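# Japanese stiltgrass in a half-shaded lot: notes from the second season

The lot behind my house in Vormont slopes north and is shaded by tulip poplars until midafternoon. The lower half of it is covered with Japanese stiltgrass, *Microstegium vimineum*. I began clearing it last year. This is a record of what I did, mostly for my own use next spring, but two readers asked for the details after my post on garlic mustard.

## Identification

Stiltgrass is an annual. It looks like a small, limp bamboo. The leaves are pale green, lance-shaped, and set alternately along a thin stem. Most leaves have a silvery stripe along the midrib, placed slightly off center. The stripe is the feature I rely on. On young plants in deep shade it can be hard to see, and tilting the leaf toward the light helps.

The plant most often confused with it here is whitegrass, *Leersia virginica*, a native perennial that grows in the same damp spots. Three checks separate them:

- Whitegrass leaves have no silvery stripe.
- Whitegrass has fine hairs at the stem joints. Stiltgrass joints are smooth.
- Whitegrass holds on when pulled. Stiltgrass comes up with almost no effort, roots and all.

I pulled a fair amount of whitegrass in the first season before I learned the second check. It has filled back in along the seep, more slowly than I would like.

## Why timing matters

Each plant sets seed once and dies with the first frost. A single plant can produce up to 1,000 seeds, and the seed stays alive in the soil for several years. Clearing a patch once therefore does very little. The aim is to stop new seed from dropping until the bank in the soil runs down.

Plants pulled in May are replaced in June by a second flush. Plants pulled in late August, just before flowering, are not replaced, as there is too little season left. Late August is also when the plants are tallest and easiest to grab. The drawback is a short window. Once seed heads show, everything pulled has to be bagged.

Some of the flowers never open and set seed inside the leaf sheath, so a plant with no visible seed head may already be carrying seed. I now treat anything pulled after Labor Day as seeded.

## What I did this year

I divided the lower half into 7 strips running across the slope, each marked with flags at both ends, and worked from the top strip down. Rain carries the seed downhill, so the top strips are the ones that feed the rest.

Strips 1 through 4 were hand pulled. Strip 5 was cut with a string trimmer set as close to the soil as the rocks allowed. Strip 6 was pulled and then mulched with shredded leaves. Strip 7 runs along the ditch and was left alone as a comparison.

Hand pulling filled 47 contractor bags over the season. I weighed none of them. Volume is a poor measure in any case, because the stems are springy and pack badly on a dry day.

For cutting I tried two trimmer heads. The Milero head, with fixed plastic blades, cut cleanly but broke a blade on nearly every rock. The Dusport bump-feed head used a lot of line and did an adequate job. I finished with the Dusport.

## Results by strip

Strips 1 and 2, now pulled two years running, had clearly thinner cover this June than last. I put it at a reduction of 50 percent, judged by eye against photos from the same corner flags. Strips 3 and 4 were pulled for the first time this year and will not show anything until spring.

Strip 5 was a partial failure. I cut it in July, too early, and the plants branched below the cut and flowered at ankle height. A second cut in early September took off most of the flowers but left the lowest joints. Some seed certainly dropped.

Strip 6 had the fewest late seedlings. The leaf mulch also smothered a patch of white wood aster that I had meant to keep.
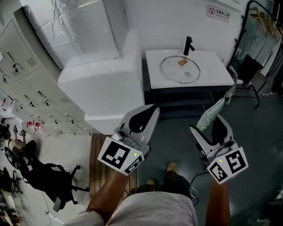 ## Replanting

Bare soil on this slope goes straight back to stiltgrass, so I have started filling the top two strips. I used Virginia wild rye as the base, sown in October directly on raked soil, and plugs of Pennsylvania sedge at one-foot spacing along the path. The plugs came from Nedelcu, a small nursery that grows from local seed. They were well rooted and not cheap.

Deer have left the sedge alone so far. They do not eat stiltgrass either, which is a large part of how it came to own the hill.

## Plan for next year

1. Move strip 5 to a single cut in the last week of August.
2. Pull strips 1 through 4 again, top to bottom.
3. Use thinner mulch on strip 6, and flag the asters first.
4. Wash boots and trimmer guard before walking back up the slope. Seed sticks to both.
5. Order sedge plugs by December. Nedelcu sold out before spring this year.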